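Workshop tips: keeping a jar-lid cell in good order

Posted October 30, 2024

Our lid cell at Zencombe has one arm, one gripper and a table, and it spends most of the week picking up lids and putting them on jars. It isn't complicated, but it does go out of adjustment if it's left alone. These are the things we do to it.

Table first

The arm only knows where the jar ought to be, so the table mustn't move. Push on each corner with the flat of your hand before you start. If it rocks, pack it and push again. A polished top wipes down easily but jars slide on it, so use a damp cloth and then a dry one, and don't leave any spray polish behind.

Cables

Check the ties along the arm every month. They should hold the bundle without biting into it. Move each joint slowly to both ends of its travel and watch the loop at the wrist, which wants enough slack to turn freely and no more. Cut the tails off new ties flush – a sharp tail will have your knuckles.

Replace a cable if the outer jacket has gone shiny or flat on one side. Tape is all right until the end of the shift.

Gripper

With the power off, wipe the fingers with a cloth just dampened with soapy water. Look for sugar or brine in the joints if you've been running filled jars. We oil nothing on the gripper unless the manual says so.

Bolts at the flange: go round them in a cross pattern, then put a paint-pen line across each head on to the metal. A line that has split tells you which one to look at. Bastadura sell a decent paint pen, though any will do.

Teaching the lid position

Run the arm at its slowest setting. Teach the height with the lid already on the jar, then raise the approach point by 60 mm so it comes down straight. If the fingers touch one side of the lid before the other, correct the sideways position and leave the height alone.

Do the pick and the place with the same jar. Lids from different makers vary more than you'd think, and we keep a separate program for each. Ours for the small jars is number 236, and the number is written inside the cupboard door as well as in the log.

If you have to steady a jar by hand during set-up, hold it low on the body, keep the arm in its slow teaching mode and have a second person at the stop button. Never do it with the cell running in automatic.

Stop button

Press it at the start of every shift with the arm moving slowly. Then reset and carry on. Keep the top of the control box clear – no mugs, no rags.

Things worth keeping near the cell

A bag of spare ties, the right hex keys on a ring, two clean cloths, a jar and lid that are used for nothing but set-up, and the logbook. Write down the cycle count when you change anything. Our last finger adjustment was at 545 cycles after a lid change, and having it on paper saved an afternoon.

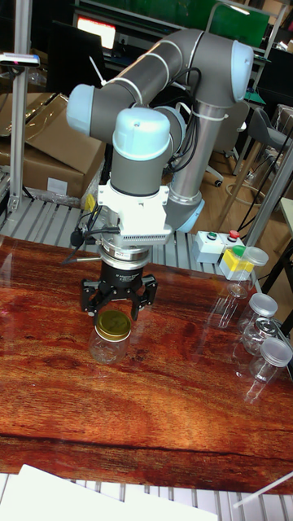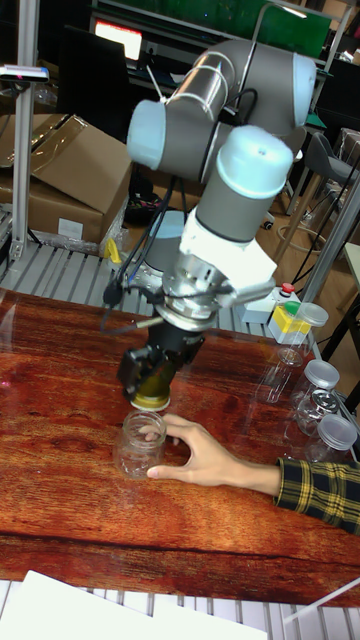
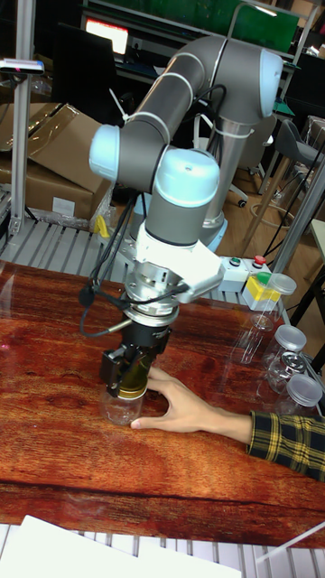

Lid work at the table, with the spare jars kept to the right.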